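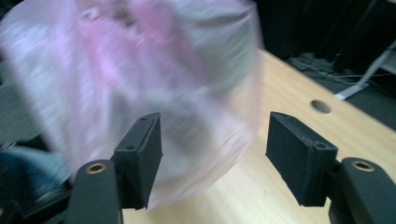

Figure 4. Wrist camera view with a plastic bag above the table. Quick movement blurs the bag; the finger pads stay readable.

Section 3: Setting up the Trurnel hand-held gripper

Read this section before your first recording. It covers fitting the finger pads, mounting the wrist camera, setting the view, and making a first practice recording with a soft item. Connecting the base unit and installing the Prulness software are covered in Section 2.

Allow a full hour the first time. Later setups go much faster, mostly because the pads and camera stay on the tool between sessions.

3.1 What you need

Trurnel gripper body with both finger arms fitted
Two finger pads (marked L and R on the back)
Four pad screws, plus the spares in the small bag
Hex driver, supplied
Wrist camera and short camera cable
Vullitz lens cloth or any clean, lint-free cloth
A table with clear space in front of you
A few light household items for practice

Do not use a powered screwdriver on any part of the gripper. The arms and pads are printed parts, and the threads can strip before you feel any resistance.

3.2 Fitting the finger pads

1. Switch off the gripper body and unplug the camera cable if it is connected.

2. Open the fingers fully by letting go of the trigger. If they do not open all the way, see 3.7.

3. Look over the pads. A slightly rough or fuzzy surface along the printed edges is normal and does not need to be sanded. Cracks are a different matter. Replace any pad with a crack that reaches a screw hole.

4. Hold the L pad against the inner side of the left arm with its broad face toward the right arm. The broad face is the gripping surface.

5. Start both screws by hand, then turn each one with the hex driver until it just stops. Give it a further quarter turn and no more.

6. Repeat with the R pad on the right arm.

7. Close the fingers slowly. The two faces should meet flat. If they touch at the front first, loosen both screws on one side, press the pads together, and tighten again while holding them closed.

Note: The brass inserts near the tops of the arms are for accessories such as the Deng marker plate. Leave them empty if you have no accessory to fit. Do not put pad screws in them.

Caution: Keep fingertips out of the gap when testing the trigger. The spring is light, but the pad edges can pinch.

3.3 Mounting the wrist camera

1. Wipe the lens with the cloth. Use it dry. Glass cleaner can leave a film on the lens coating.

2. Slide the camera into the bracket on top of the gripper body with the cable socket facing your wrist.

3. Press until the catch clicks. Pull back lightly to check that it holds.

4. Run the short cable along the channel in the grip and plug it into the body. The cable should lie flat. If it stands up in a loop, take it out of the channel and start again from the camera end.

5. Switch on the gripper body. The status light blinks while the camera starts and then stays on.

6. Open the Prulness software and choose Live View.

If Live View shows a gray panel with no picture, unplug the cable at the body end, wait a moment, and plug it back in. You do not need to restart the software.

3.4 Setting the view

The tilt of the camera decides how much of each finger you record. Too high and you lose the pads. Too low and you see mostly table.

1. Hold the gripper over the table at your normal working height, with the fingers open and pointing down and away from you.

2. Loosen the tilt knob on the bracket.

3. Tilt the camera until both arms come up from the bottom of the picture and both pads are in the lower half. Figure 4 shows a suitable position. The pads sit at a similar height on either side, with the gap between them close to the middle.

4. Tighten the tilt knob.

5. Close and open the fingers a few times while watching Live View. Both pads must stay in the picture through the full movement.

6. Choose Save View. The software stores the position and will warn you at the next start if the camera has moved.

It is fine for the lower ends of the arms to run out of the picture. The software follows the pads and does not need the full arm.

Note: Objects beyond the table will show in the recording. The software accepts this and you do not need a bare room. Clear away anything you would not want recorded, such as letters, name badges, or an open computer screen.

3.5 Lighting and table surface

Any plain table works. Pale wood is a good choice with the standard black pads, since the pad edges stand out well against it. Black tabletops are harder for the software to deal with, and glass should be avoided altogether.

Place your light so that it falls evenly on the area between the fingers. A soft reflection on the tabletop is acceptable. A bright white patch is not, and moving the lamp to one side normally clears it.

The camera sets its own exposure. In a dim room it holds the shutter open longer, and anything moving through the picture will smear. If practice recordings come out with blur on every item, add light before you change any camera settings.

3.6 First practice recording

Start with a soft, light item. A thin plastic bag is a useful test: it changes shape, lets some of the background show through, and can cover a good part of the view when it is close to the camera. If your setup copes with a bag, it will cope with most of the items on the standard list.

Warning: Keep plastic bags away from children and pets. Put them away when the session is over.

1. Lay the item on the table within easy reach.

2. In the software, choose New Session, then Practice. Practice recordings stay on your own computer and are not uploaded.

3. Hold the gripper clear of the table with the fingers open. Press the record button on the grip once. A short tone sounds.

4. Move the gripper to the item, close the fingers on it, lift it, and set it down in a new place. Work at an even pace.

5. Open the fingers fully and move the gripper clear.

6. Press the record button again. Two short tones mean the recording has been saved.

7. Play the recording back and check three things: both pads can be seen at the start and end, the fingers open fully at least once, and the item is sharp in most of the pictures.

Some blur is expected when a light item swings or moves quickly close to the lens. You do not have to throw out a recording for this. The Review screen marks blurred pictures with a yellow bar, and a few short bars spread through the recording are acceptable. One long bar from start to finish means you should slow down or add light.

If the item covers one pad for a moment, carry on. If it covers both pads for longer than a moment, the software shows Pads Lost. Finish the movement, save, and record that item again with the gripper held a little higher.

The body stores up to 3000 practice and session recordings before it asks you to clear space. Practice recordings can be deleted at any time from the Storage screen.

3.7 If something is wrong

Fingers do not open fully
Check for a pad screw that is not all the way in. A raised screw head can catch on the arm. If the screws are flush, look for thread, hair, or scraps of film around the finger joint and remove them with tweezers.

Pads meet unevenly
Repeat step 7 in 3.2. If the pads still do not meet flat, check that L and R have not been swapped.

Only one pad appears in Live View
The camera is turned in its bracket. Take it out, check the bracket for dirt, and press it back in until it clicks. Then repeat 3.4.

Software shows View Moved at every start
The tilt knob is loose, or the view was changed and not saved. Tighten the knob and choose Save View.

Code 44
The camera cable is connected but no picture is reaching the body. Try the spare cable. If the code comes back, stop using the camera and contact support.

A brass insert turns or lifts out
Do not glue it. Remove any accessory fitted to it and order a replacement arm. The gripper can be used without accessories in the meantime.

3.8 After each session

1. Switch off the gripper body.

2. Wipe the pads with a barely damp cloth and let them dry with the fingers open.

3. Check the pad screws by hand. Tighten only if one has moved.

4. Fit the lens cap.

5. Store the tool in its case with the fingers open – long periods under pressure can mark the pad faces.

Replace both pads together, even when only one is worn. Light wear along the edges does not affect use. Worn patches on the gripping faces do, and you will notice them first as thin items slipping.

3.9 Changes in this edition

The September edition replaces the earlier single-page setup card. The tightening instruction in 3.2 has changed from a half turn to a quarter turn. If you set up your gripper from the card, loosen the pad screws and tighten them again as described here. Section 3.5 is new.

Text by Hye-jin Maeng. Procedures checked by Yi-an Ma.

Continue to Section 4: Recording with the standard item list.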